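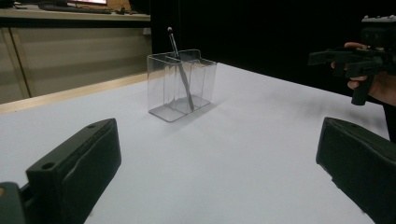

Pen in the divided box, near gripper open.

Two weeks with the Fidetti hand grippers
Posted in June by Elsie Greenwood

So I finally caved and bought the pair. I'd been eyeing the Fidetti kit since winter, and when the two-gripper bundle dropped to $159 on a Sunday night I had my card out before I'd finished my tea. (The single was never going to be enough. You always want the other hand!)

If you haven't run into these, you hold one in each hand, do a chore with them, and the recordings go off to train a robot arm. Mine is a secondhand Hosier that a friend passed along, and it's as dumb as a brick so far, but we're working on it.

First chore on my list was the pen and the clear box with the two compartments. Sounds like nothing, right? A skinny stylus leaning in a see-through box is a pain to get hold of, and my first evening was mostly me muttering. The fingers are big chunky black blocks, and I kept coming in too low and bumping the wall of the box. Going for the top of the pen, up above the rim, went much better -- I wish I'd tried it an hour sooner.

What I like: the pistol grip. I did 50 takes in one sitting and my wrist was fine, which I can't say for the Pollock set I rented last year. That one had me reaching for the ice pack by take 20.

What I don't like: the booklet. It tells you to aim for 300 takes per chore, then two pages later it says 1,000, and I wrote to Winis (the shop that sells them) to ask which one they meant. They were very nice and sent me the same booklet as a PDF.

The fingers come off with little screws, and I'd love a thinner set for pens and such. Winis says those are coming, no price yet.

Would I buy the bundle again? At the sale price, yes, no question. At full price I'd want the skinny fingers in the box too. Next up is sorting teaspoons, and I'm already a bit scared of it.

Questions? Use the contact page | © Elsie Greenwood | Back to top
This site uses cookies. By reading on you agree to their use. OK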